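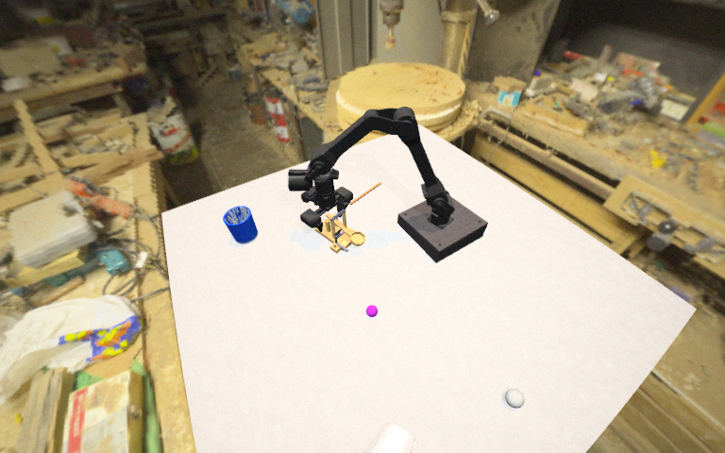 Cliltside Woodworkers Forum > Shop Setup > Dust and Air

Thread: Ceiling air cleaners, do they do anything?

planewreck
Senior member

I keep getting told to hang an air cleaner over my bench. The one everybody brings up is the Zultell, the box with the two filters and the remote. The ad says it moves 1000 cubic feet a minute and leaves your shop air "cleaner than your living room." Compared to whose living room? They don't say. I've read the whole product page and the manual and there's no test in either one, just a picture of a guy smiling with no mask on.

I have a one-car garage, a table saw, a bandsaw and a small lathe. I already run a collector on the saw. Before I hand over the money I'd like to hear from somebody who measured something. Please don't tell me the filter gets dirty. My truck's filter gets dirty too and I don't hang it over the bench.

Ridgeline_Ron
Member

Had mine for three years. Best thing I ever bought for the shop. The filter gets filthy so it's obviously pulling stuff out of the air.

planewreck
Senior member

That's the filter thing, Ron.

Ridgeline_Ron
Member

Well where do you think the dirt came from

planewreck
Senior member

From the air, sure. What I want to know is how much was left in the air, and how much of it I breathed before it ever got up to the ceiling. A dirty filter can't tell me either one. You could nail a furnace filter to the wall in front of a box fan and get it just as dirty.

mitersaw_mary
Senior member

I'm mostly with planewreck. The 1000 number bugs me. Is that with the filters in? A lot of companies rate the bare fan blowing into open space, then you put two filters in front of it and lose a big chunk of that. I emailed Zultell to ask and got back a coupon code.

And look at where it hangs. The dust starts at your hands. Your face is right above your hands. The box is up by the ceiling on the other side of the room. So the air goes from the work, past your nose, to the machine. I can't see how that's supposed to protect the person standing there.

tomcatdovetails
Member

It's not supposed to. It's for the fine stuff that hangs around after you're done. You use the collector at the tool, you wear a mask while you cut, and the air cleaner deals with the leftovers while you go eat lunch. People buy it expecting it to do all three jobs and then call it a scam.

mitersaw_mary
Senior member

The ad tells them it does all three jobs! The guy in the ad is sanding, with no mask. I don't blame buyers for believing the ad.

tomcatdovetails
Member

Fair.

Paweena Ruangrit
Moderator

I did some measuring on this last December, so I'll put it here. It's one shop and one meter, so don't carve it in stone.

The meter is a cheap handheld particle counter, the kind that gives you a number for small stuff. I don't trust the units it prints on the screen. I do trust it to go up when the air is worse and down when it's better, so I'll just give the readings as readings.

I sanded a maple panel with a random orbit sander, bag on, no hose. When I stopped, the meter on the bench said 1174. With the Zultell off and the door shut, I left the room and came back a half hour later, and it had come down some but was still a long way from where I started. Next evening I did the same panel, same grit, same meter spot, and got it close to the same peak before I turned the cleaner on. After the same half hour it was down to 11, and that's what the shop reads on a morning when I haven't touched anything.

So it cleared the room. That part I believe now, and I didn't before.

What it didn't do was bring the peak down. I ran it during the sanding on a third try and the number on the bench climbed right up there anyway. Mary's point about your face being above your hands is the right one.

planewreck
Senior member

Thank you, this is what I was after. Couple of questions, and I'm not trying to be a pain. Was the heat on either night? And did you walk back in and stir things up when you read the meter? Opening the door alone would change it.

Paweena Ruangrit
Moderator

You're not being a pain. Heat was off both nights. I read the meter through the window in the door so I didn't have to go in. What I didn't control was humidity, and the second night was damper. I'd be surprised if that made a difference that big but I can't rule it out. I should have swapped the order and done it again. I ran out of maple and patience.

Ridgeline_Ron
Member

So it works. Like I said.

planewreck
Senior member

It works at something you didn't say, Ron.

sawdustsal
New member

First post, hi everyone! I have the Mendier instead of the Zultell (it was on sale at Chaimongkol Supply and my husband was standing right there with the cart, so in it went) and I love it, it's so quiet you can leave it going and still hear the radio. I don't have a meter or anything but I used to wipe dust off my finished pieces every morning and now I hardly have to. Is that worth anything as evidence? I know it isn't numbers.

mitersaw_mary
Senior member

Welcome. It's worth something, but the dust you can see on a tabletop is mostly the big stuff, and the big stuff isn't what gets deep in your lungs. You could have a spotless bench and bad air. Quiet also makes me a little suspicious. Moving a lot of air through a good filter makes noise. If it's whisper quiet, I'd want to know what it gave up to get there.

sawdustsal
New member

Oh. Well now I'm going to worry about it lol

tomcatdovetails
Member

Don't let Mary scare you. Check which filter is in it. The Mendier ships with a coarse one and you have to buy the finer inner filter separately, at least mine was like that. If you only have the coarse one in there, that would explain quiet.

sawdustsal
New member

Just went and looked. Coarse one only. There's an empty slot behind it and I thought that was for spare parts.

planewreck
Senior member

And this is why I don't trust the boxes. They sell it with the half that matters missing, and the label on the front has a pair of lungs on it.

grumpy_in_the_garage
Senior member

I'll go further than any of you. Open the door. Put a fan in the window blowing out. Costs next to nothing and the dust is outside where it can't bother you. Every one of these machines is a fix for people who won't open a door.

mitersaw_mary
Senior member

It's below zero here for a good part of the winter. I'm not heating the driveway. And I've got neighbors with a clothesline.

grumpy_in_the_garage
Senior member

Wear a coat.

tomcatdovetails
Member

Glue won't cure in a coat, grumpy.

grumpy_in_the_garage
Senior member

I glue in the kitchen.

Paweena Ruangrit
Moderator

Grumpy is right for mild weather. I tried the fan in the window and it cleared the room faster than the Zultell did. I didn't write the numbers down that time so take it for what it is. In the cold I go back to the box.

Ridgeline_Ron
Member

One thing nobody has asked is filter cost. The replacements for mine aren't cheap and the manual says swap them every season. I blow mine out with compressed air and get a lot longer.

mitersaw_mary
Senior member

Ron, please tell me you do that outside with a mask on.

Ridgeline_Ron
Member

I do it outside

planewreck
Senior member

Blowing them out can also tear the material. Then you have a filter with holes in it that looks great. I'd vacuum the outer one gently and replace the inner one when it's loaded. Though I notice the only people saying "every season" are the people selling filters, so I'd like to see a reason for that too.

Where I've landed for now: I'm going to spend the money on a better hose and hood for the sander and a mask that fits over my beard, or I'll trim the beard. If there's any left I'll look for a used air cleaner and run it when I leave the shop. I'm still not paying full price to a company that answers questions with a coupon.

mitersaw_mary
Senior member

The coupon had expired, by the way.

sawdustsal
New member

Ordered the inner filter. Chaimongkol says 2 weeks. Should I leave the machine off till then or is coarse better than nothing?

tomcatdovetails
Member

Better than nothing for the chips, probably no help on the fine dust. Run it if you want, but keep a mask on and give the room time before you take it off.

Paweena Ruangrit
Moderator

Agreed with tomcat. Sal, if you can borrow a meter, take a reading before the new filter goes in and another one after, same tool, same wood, door shut. I'd like to see somebody else's numbers in here besides mine.

planewreck
Senior member

Seconded. And write down the humidity.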